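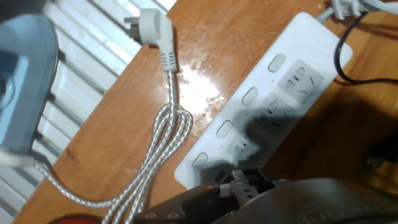 **1/** Right, Gimano arm thread, for everyone asking why the plug job is paused. It faulted again this morning, wrist overload, 3rd time since we changed the finger pads. Task is dead simple on paper: pick up the plug, line it up with a socket on the power strip, push. The braided cord is what's killing us. It lies in loops on the table and the arm plans like the plug is a free object with nothing hanging off it

**2/** so what happens is. Fingers close fine. Lift is fine. Then it swings toward the strip, cord drags, plug rotates in the grip maybe a few degrees, and the controller reads that as contact. Thinks it's touched the socket. Starts pushing. Into the table

**3/** First two times it stopped itself. This morning it didn't, not straight away. Force limit was meant to be 9 N for the push. Log says 80. Eighty!!

**4/** found it btw. Steretti update resets the force limits to factory when you load a new tool profile. New pads = new profile = limits gone. No warning, no popup, one line in the changelog under "misc improvments". Cheers for that

**5/** Damage: one bent prong, a dent in the tabletop, pads chewed up. Nobody hurt, hands were well clear. But I'd been reaching in between runs to straighten the cord and I'm not real happy thinking about that now

**6/** To the people in replies: NO the strip is not live. Never has been for this job. Lead's isolated at the wall and the isolator has a lock on it, key's in my pocket. Please do not practise this on a live strip, I don't care how good your gripper is

**7/** Also someone asked about the glare. Yeah the shiny tabletop is a pain, there's a bright patch near the plug and the depth goes to mush there. Separate problem. It makes the grasp sloppy, it didn't cause the overload. Matte mat is ordered

**8/** What I've changed so far
- force limit set by hand and read back before every run, arm won't start if they dont match
- slower approach, long pause before the push
- no reaching in unless the e-stop is down. me included

**9/** Still to do: teach it about the cord. Rattanakul rig had a little check where it tugs gently after lifting and waits for the reading to settle. Going to nick that. Might also just clip the cord to the table edge for now, bit of a cheat but whatever

**10/** We had 2000 clean cycles on the old pads so I got slack, never checked the limits after the swap. That bit's on me, not Steretti

**11/** If you're at Jostusby or anywhere else on the same controller: go look at your limits before you run anything. Settings > tool > force. If it says 80 and you didnt type 80, you've got it too

**12/** ticket's in with them, will post when they reply. Arm stays off til the new pads are on and I've got a full set of logs with the cord clipped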